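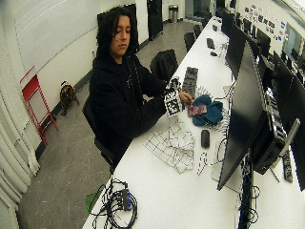

Clearing and resetting a shared computer bench

Posted by Meinir Probert, Sevmont workroom notes
Updated 11/20/20

The procedure applies to any long bench where several workstations stand side by side and cloths, cables and personal items collect between the keyboards. Allow up to 75 minutes for a full bench. A single seat takes much less.

What you need

Dry microfiber cloths, one per seat
Isopropyl wipes for keyboards and mice
Hook-and-loop cable ties
Masking tape and a marker
One shallow tray for loose items

Step 1. Save and lock

Save open work and lock each machine at the keyboard. Do not shut down a tower if someone is logged in remotely. At Sevmont, check the login list under job code 3876 first.

Step 2. Take off the soft items

Lift cloths one at a time and feel for anything underneath before pulling. Phones, printed sheets and adapters tend to end up under or on top of them. Shake each cloth over the floor, fold it in half twice and stack it at the back of the bench. Patterned cloths go in one stack and plain ones in another. Anything with a stain goes straight to the wash bag.

Phones go back to their owners. If the owner is away, put the phone in the tray, screen up.

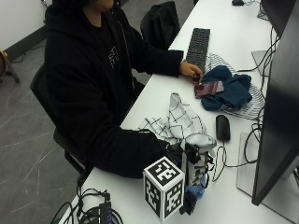
Cloths, phone and mouse on the bench.

Step 3. Sort the cables

Work from the front edge toward the monitors. Follow each cable by hand to both ends before unplugging anything. Mark each end with tape. Coil the slack in loops the width of your hand and tie it once, with no tight bends at the connector. USB hubs stay on the bench with their ports facing the user. Mouse cables should run behind the monitor base, where they will not catch a sleeve.

A power strip can sit behind the tower if its switch is still within reach. Elin Bellis prefers them screwed to the underside of the bench. Either is acceptable.

Step 4. Clean the surface

Wipe from the back to the front. White desktops show streaks, so finish with a dry cloth. Turn keyboards over and tap them out, then wipe the keys. Let everything dry before reconnecting.

Step 5. Reset each seat

Keyboard parallel to the front edge. Mouse on the right unless the seat is marked left-handed. Monitors at 90 degrees to the line of sight, bases clear of the edge. Bags come off the chairs and go under the bench or on the Bikwood shelf by the door. Push the chairs in and fold any step stool flat against the wall.

Step 6. Log it

Enter the bench and your initials on sheet 283. Missing adapters are reported to Meirion Jarman, who keeps the spares cabinet key.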